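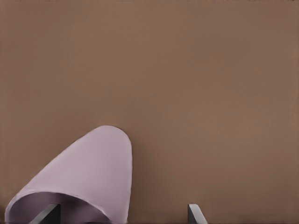 Lavender cup, one gripper finger inside the opening and one outside. Simulated view.

Can a machine put the cups away yet? The short answer from our June runs is that it can pick one up most of the time, and that the rest of the chore is still ours. Readers of the last issue asked for something more exact than "most of the time," so the results are set out below.

The task was taken from the Holtden kitchen list, which ranks household jobs by how many separate grasps they need. Cup handling sits near the easy end. A cup is rigid and light, and its wall is thin enough for a two-finger gripper to close on. We ran 687 simulated attempts with the Tulta planner. An attempt counted as a success if the cup was lifted clear of the table and set down within 53 millimeters of the target point. Time was not scored.

Most of the failures came at the moment of contact. If the inner finger goes in too shallow, the cup rotates as the fingers close. If it goes in too deep, the fingertip meets the inside of the base and the arm halts on a force limit. The usable range between those two is narrow, and the planner does not always find it when the cup is at an angle to the wrist.

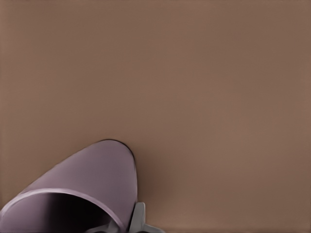
HOUSEHOLD AUTOMATION GROUP – Kingi Building, Second Floor
Item prepared by Birsen Saraç and Fletcher Katene

From the wrist, a cup is mostly rim, wall and shadow. The dark interior gives the depth estimate very little to work with, and a finger beside the wall can hide the part of the wall it is meant to touch. Fletcher reran 200 of the attempts with the interior shading lightened. The number of shallow grasps dropped, but the number of deep ones did not change, so the two faults probably have separate causes. He is now testing a second depth estimate taken from above the table.

Ewan Mudgway has asked whether a soft fingertip would fix both problems at once. It might help with rotation. It would do nothing for a finger that has already reached the base, and it makes the contact model slower to run. Ebony Tipoki timed one version and found the run took about twice as long.

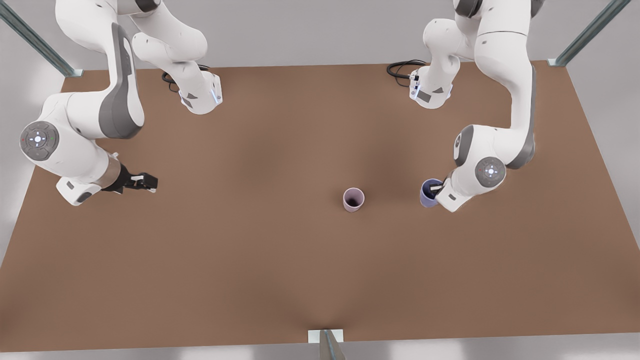

What a second arm changes

With two arms mounted on the same table, one can hold a cup while the other stays free. In principle the free arm can steady a second cup or clear a path. In practice the planner still treats the pair as two single arms that must not collide, and it often parks one of them until the other has finished.

For a person, the full chore includes opening a cabinet, finding space on the shelf and noticing that a cup is chipped. None of these steps is in the test. The shop-floor version – moving identical parts between fixed trays – is much closer to being useful, and Ataahua Ashby will cover it in the next issue using the Destex tray set.

The run log is filed under item 2228. Corrections to the scoring rules should go to Birsen.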